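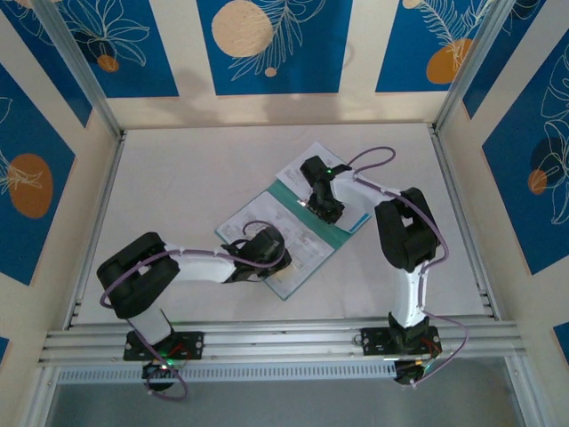 *Livreto aberto sobre o fundo cinza-claro.*

**1/** 20 de julho de 2019. Dia de papelada. A ideia é decidir o que fica, o que vai para pasta e o que vai para a reciclagem antes da mudança para a Drollside, em agosto.

**2/** Comecei pelos manuais porque é o que mais ocupa gaveta. Tenho manual de aparelho que já nem existe mais em casa. O do desumidificador Horkness, por exemplo, foi embora comigo em três mudanças e o desumidificador ficou na primeira.

**3/** Regra que estou usando: se o aparelho ainda funciona e a instrução de montagem tem desenho, guardo. Se é só termo de garantia vencido, sai. Folheto de propaganda que vem dentro da caixa sai sem abrir.

**4/** Livreto grampeado é fácil, fica em pé na caixa e pronto. Folha solta é que dá trabalho. Amassa, enrola na ponta, some entre duas outras.

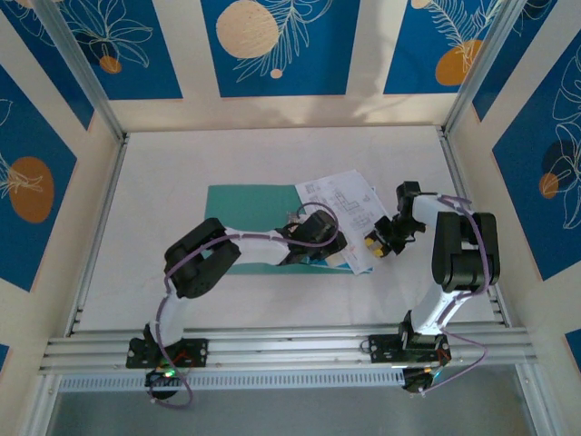

*Folha de desenhos e diagramas, meio amassada, por cima do verde-azulado.*

**5/** Para desamassar: folha no plano, outra limpa por cima e 2 livros pesados até o dia seguinte. Ferro de passar eu não recomendo, já manchei uma impressão a laser assim.

**6/** Letra muito miúda eu digitalizo antes de guardar. Faço a 700 dpi só os diagramas, o resto vai em resolução normal – senão o arquivo fica enorme e eu nunca mais abro.

**7/** Sobre pastas: comprei 4 da Udgate, uma por cômodo. Cozinha, quarto, lavanderia, escritório. Tentei separar por marca no ano passado e desisti, porque nunca lembro a marca de nada. Cômodo eu lembro. 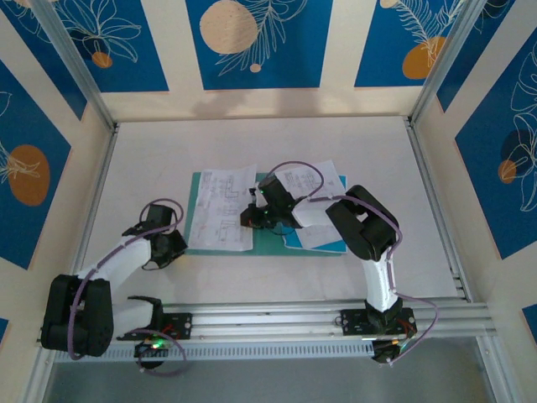 **8/** Dentro da pasta, a ordem é livreto embaixo e folhas soltas por cima. Não furo nada. O furo sempre cai em cima de uma medida ou do número de uma peça.

**9/** Perguntaram da estante Wijaya. Sim, guardei as instruções dela. Vou ter que desmontar para passar na porta e não confio na minha memória para a ordem dos parafusos.

**10/** Recibo vai em envelope separado, com o ano escrito na frente. Os de compra grande eu grampeio na garantia. Os de mercado não guardo mais.

**11/** Ainda falta a caixa do corredor, que tem conta antiga e mapa de viagem misturados. Fica para depois do almoço. Se alguém souber onde aceitam papel plastificado para reciclar, me avisa – aqui no bairro não pegam.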